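Lusley Kitchen Bench, with the good practice guide
Reviewed by Domingo Saavedra
Rating: 6 out of 10

I came to this one in a bad mood. I've bought two "best practice" kits for simulated manipulation in the past, and both were a folder of scenes with a PDF that told me to be careful. Lusley says theirs is different. The kitchen scenes come with a written set of rules for how trials get set up, run, scored and reported, and if you don't follow the rules you're not supposed to quote a score.

Fine. I ran it for most of February at our Adville office, mainly on the sink and stove tasks, where the object is a mug and the arm is fixed beside the counter.
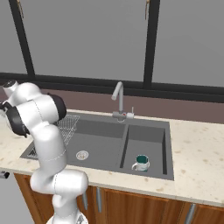 Sink layout: mug upright in the smaller basin, wide view.

Start with what I liked. Rule 2 says the starting position of every loose object has to be written down before the trial, along with which way the handle points. It sounds fussy. Then I went back through our old logs and found we had never recorded handle direction, so half of our comparisons between grasp planners meant very little. A mug standing in a narrow basin is a different problem depending on where that handle is. One point to Lusley.

The rule on failures is good too. Every attempt counts, including the ones where the arm times out before it reaches anything. You run 100 trials and you report 100 trials. I have reviewed enough papers to know how badly this is needed.

Now the complaints. The guide has 11 rules and I'd keep maybe half of them. Rule 5 wants a "reasonable clearance" between the arm and fixed fixtures, and never gives a distance. Reasonable to whom? The faucet is the thing you're most likely to clip in a sink task, and the guide doesn't say if a light touch ends the trial or just gets noted. I wrote to support and got a friendly reply that quoted rule 5 back to me.

The naming of success is also loose. "Object placed" can mean released and standing, or it can mean touching the surface with the fingers still closed. Our two testers read it differently and their scores on the same recordings came out differently. In a rulebook, that's a serious hole.

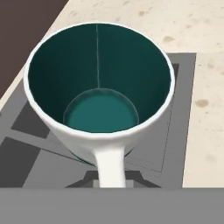 Camera views get a page and a half, and I wish they'd gotten more. The guide asks for one wide view and one close view per trial, which I agree with, but it lets you score from either one. Don't. Up close you can judge the grip and lose track of the room; from far off you get the opposite. Pick one for scoring, write it in the report, keep the other for arguments.

I'd also push back on the line on page 6 that says a policy passing the bench is "ready for supervised kitchen use." It's a simulation. Water, grease and a chipped rim aren't in it, and a guide that lectures me on honest reporting shouldn't be making that jump. Echeverría's checklist, which is free and a lot uglier, at least stops at "ready for lab testing."

Setup was painless – an afternoon, most of it downloading. The Dinddale add-on (more cabinets, more clutter) costs extra and comes with no new rules, so skip it for now.

Would I buy it again? For the logging templates, yes, and we've already moved our other projects over to them. As a standard I'd hold off until they fix rule 5 and say what "placed" means.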